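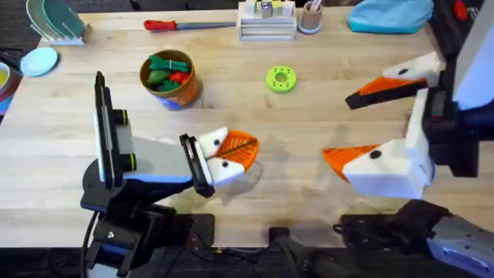 Sealing a butcher-block top that gets mixed use
posted by Stalari

I have a light wooden butcher-block top that works as a bench most days and as a play table when the kids are over. I want to put a finish on it before March. It sees a bit of everything: a long metal blade with a red handle lies along the far side, and the pot of toy vegetables stands on it too. I don't want anything that flakes off or smells for weeks. Is mineral oil enough, or do I need a hard finish? I have never oiled wood before.

Favent
Mineral oil is fine for a cutting board but it won't do much on a bench. It never hardens, so dust sticks to it and you have to keep putting more on. I'd use a hardwax oil. Sand it first, vacuum, then wipe with a damp cloth and let it dry. Put on 2 thin coats with a lint-free rag and leave 18 hours between them. Wipe off whatever hasn't soaked in. Most people leave too much on and then it stays tacky. Check the can for how long to wait before kids use it. 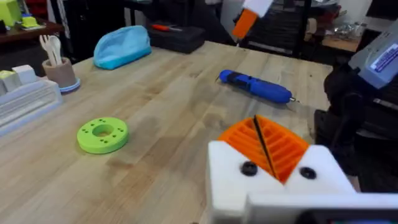
Take everything off the top before you start, including the small stuff, and plan on keeping it clear until the last coat has set. Cups and tool cases will leave rings in a soft finish. I wait four days before putting anything heavy back. If you can get at the underside, give it a coat too so both faces take up moisture at the same rate.

Demissie
I used leftover floor varnish on mine. Looked good for two years, then it chipped along the front where I clamp things. Had to sand the whole lot off. Would go with oil next time.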